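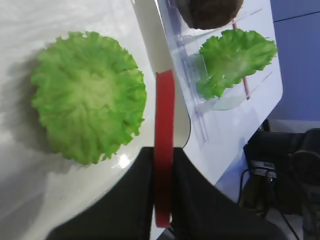
Lunch gets made over and over again at Skernov, and hardly any of it is eaten. The team spends its days teaching a robot to put food together, and the way you do that, I learned over a long and very pleasant morning, is by doing the job yourself with the robot's arm, again and again, while everything gets recorded – what the wrist camera saw, how the arm moved, when the gripper closed.

Lettuce is the ingredient everyone groans about (lovingly, I think!). A bun holds its shape and a leaf simply won't. It's frilly, it folds, it clings to a plate, and no two leaves are quite alike, so the system needs to meet a great many of them before it has any hope with a new one. A good day brings in 80 recorded tries, and about 12 get thrown out, mostly for pauses where the person steering stopped to think.

The leaves go in clear trays or out on white plates, and they get moved and turned between tries so that the system doesn't just learn one spot on the table. The people steering work in pairs and swap every 11 tries, a habit they picked up from friends at Levell, who found that tired hands make sloppy examples. Clumsy grabs that get fixed along the way are kept, though, and I rather liked that.

By 2 in the afternoon the morning's leaves had gone limp and a fresh head came out of the fridge.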